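Re: [sutbridge-swap] white table, Monday collection
Reading time: 1 min
Print this | E-mail this to a friend

Yes still got it. White top, smooth, matt not shiny. Wiped it down this morning so its ready to go. Can do Monday after 12 – bring a blanket for the car and someone to lift the other end.

Justinas Rozīte wrote:
> Is the white table still going? Need one for
> cutting out fabric, the Kuusk one was too small.
> Any marks on the top?

Top as it is now, have a look and decide. No rush but teh hall wants the space back.
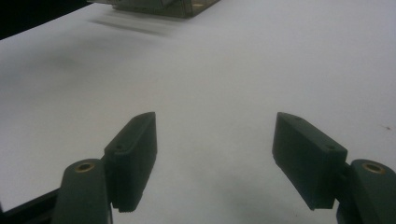

Indrek Lūse asks if he can go second in line should Justinas drop out, and says matt tops come up best with washing-up liquid, never cream cleaner.

Contact the list owner | © Sutbridge Swap | Back to top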